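Notebook, cell 2, July 26, 2018

Took over from Timothée after lunch. His note says the gripper is "fine now, bracket tightened". I have read that sentence in this book before, in three different hands, so I started again from the beginning.

Complaint as handed over: the finger drifts on closing and the grip lands slightly to one side of where the controller thinks it is. Getachew blames the software offset. Vaughn blames the white bracket. Wenjie says both, which is safe but doesn't help me choose a spanner.

Powered down, locked off, checked the bracket bolts by hand and then with the small torque driver. None of them moved. So either Timothée did tighten them properly or they were never loose, and his note doesn't say which. Please write down what you found as well as what you did. Put a paint mark across each head so the next person can tell at a glance.

Finger next. There is a bit of side play at the housing if you push it with a thumb, and I'm not convinced it was there in December. The December page only says "play normal", with no figure. Normal compared with what? Cleaned the rod with a dry cloth, no grease, because the Sinico sheet says dry and the last lot of grease collected fluff like a doormat.

Powered up and ran the open/close cycle 60 times at half speed with the arm parked, no load. No faults. I don't take much from that, as it never faults when parked. The drift only shows up when the arm has been moved about and brought back, so I jogged it slowly over towards the flowered wall and stopped short of the strap to look at the wrist view. 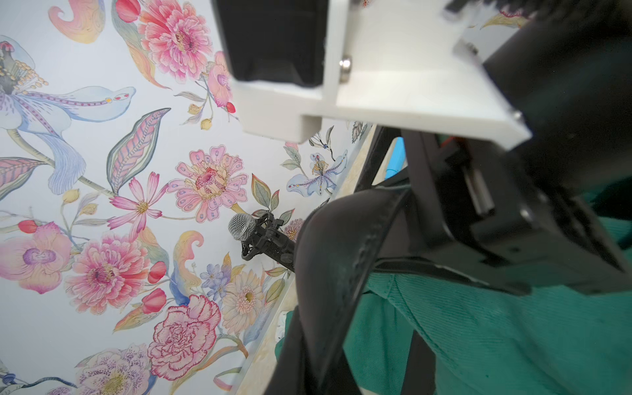 Wrist view at the stop, mic to the left of the finger. Strap and green cloth still in the way.

Two things from this. The bracket and finger take up so much of the view that judging the offset by eye is hopeless, whatever Getachew says. And I don't like jogging near that strap. It makes a loop, and a loop is exactly what a finger will hook. Move it before anyone runs at full speed, and the mic with its shock mount as well.

Reloaded the old offset file (1153) in place of the one from Monday. Closing position looked better by a hair. Could be the file, could be the clean rod, could be me wanting to go home. Changed two things at once, I know, and I'd tell anyone else off for it.

Eyerusalem rang Brunley about a replacement finger. They quote up to 250 for the part and won't say when. I'd hold off until we have a proper play measurement with the dial gauge – Beyene's lot still have ours.

To do:
Get the gauge back.
Measure side play, write the number HERE.
Swap back to Monday's file and repeat, touching nothing else.
Vaughn to check the paint marks on the bolts before his shift.

Left locked off, key on the hook.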